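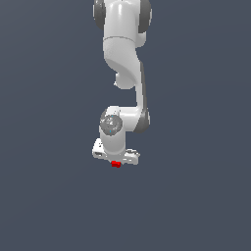 By Bleddyn Sayce | Grippers & end effectors | February

Home Arms Grippers Cameras Controllers Bench notes Contact

Metham P2 parallel gripper — simulation model and hardware

I've been looking forward to writing this page for weeks. The Metham P2 is the two-finger gripper we reach for first when somebody wants to pick up small, boxy things with a seven-jointed arm, and we now have a simulation model of it that I'm really pleased with. You can try your task on screen, change your mind as often as you like, and only then decide whether you want the real one on your bench.

The first thing I do with any new gripper model is the dullest test there is: a small red block, a white arm, a plain grey-blue background and nothing else to look at. I love this test! With no table and no clutter you get a clean look at how the fingers meet the block and how much room the wrist takes up, and if the grip is going to look wrong you'll see it straight away.

What you get

The model comes as a single folder with the meshes, the joint limits and a short settings file. Contact shapes for the fingers are kept separate from the ones you see, so you can make them simpler without spoiling the look of the thing. Loading takes one line if you already use our Folilside controller, and a few more if you've written your own (there's a worked file in the folder, with comments by Elin Griffiths, who is far tidier than I am).

Opening: 70 mm between the pads
Grip force: up to 20 N, set in software
Pads: short, flat, swappable
Arms: fits any seven-jointed arm with our standard flange plate
Model file: included with the hardware, or on its own

How it behaves

We compared it against the Priltham, our older two-finger gripper, on the same lift with the same block. Elin ran 332 lifts with each, moving the starting point a little every time and turning the block by a few degrees so that neither gripper got an easy ride. The Metham dropped the block 7 times and the Priltham 20. I expected the newer one to come out ahead but I didn't expect it to be that clear, and I spent a happy afternoon going back through the drops to see what they had in common.

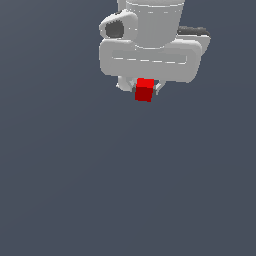
Most of them came from closing too early, while the arm was still settling. Add a short pause before the fingers close and you get rid of nearly all of that. The rest were corner grips, where one pad met an edge and the block spun out. Those are harder to cure, and if your parts arrive at odd angles I'd suggest you look at the wrist camera on the Meredith page as well — it makes lining up so much easier.

The Priltham still has its place, by the way. It opens wider and it copes better with soft things like sponges and folded cloth. If that's your sort of work, stay with it for now.

Setting the grip force

Start low. I usually begin at a quarter of the full force and work up until the block stops slipping. In simulation it's very tempting to turn everything up to the top, and then you find the block shaking between the pads or popping out sideways. The friction value in the settings file matters just as much, so change one at a time and keep a note of what you did. My own notes are a mess of crossings-out, but they've saved me more than once.

One more thing on cameras. A close view of the fingers is lovely for checking contact, but do keep a second one further back so you can watch the forearm and elbow too. I once tuned a grip beautifully and then found the arm had folded itself into a pose I'd never want on a real bench.

Ordering

The hardware ships with one set of flat pads, the flange plate and its bolts. Pads with a shallow groove for round parts are sold separately. If you only want the model, tell us which simulator you use and we'll send the right folder. Questions about fit go to Elin, and questions about force settings come to me — I'm always glad to get them.

Filed under: Grippers, Two-finger, Simulation models, Bench tested

Related items
Priltham wide two-finger gripper
Meredith wrist camera
Folilside arm controller
Grooved pads for Metham P2
Flange plates and bolts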